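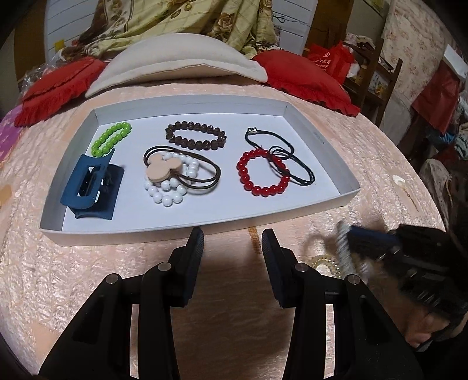
Chapter 6
House Rules for Hand-Held Gripper Work

I learned most of this chapter by getting it wrong. My first season at Skurmont, I thought a good operator was a fast operator, so I raced through 86 takes of sorting small stuff into a tray and felt pretty pleased with myself. Then the reviewer at Rutherford sent back 39 of them! My fingers had been closing before they were lined up, I'd nudged the tray with my wrist, and in a few I'd started the next pick while the last piece was still rolling (beads do that, the little horrors).

So we're going to talk about rules. I know, I know - but these ones are short, and they'll save you redoing a whole afternoon's work.

We'll begin with the ones that apply in somebody's home, where you'll be working on beds, benches and couches and the surface gives a bit under your tray. The Skallow site guide covers that in a page and a half, and I'll go through it line by line. After that comes two-handed work: which gripper leads, where the other one waits, and how far apart to keep them when you're reaching into the same tray. Then we get to soft and stretchy items, which have their own grip rules and deserve them.

Before you read on, learn these terms. I use them all the time.

Home position: where both grippers rest, open, between takes.
Clean release: the fingers open fully and clear the item before you move away.
Dead take: any take you stop partway. Log it, don't delete it.

There's a practice set from Imorow at the back of the book. Have a go at the first page now, even if you get half of it wrong, and keep your answers for section 6.4.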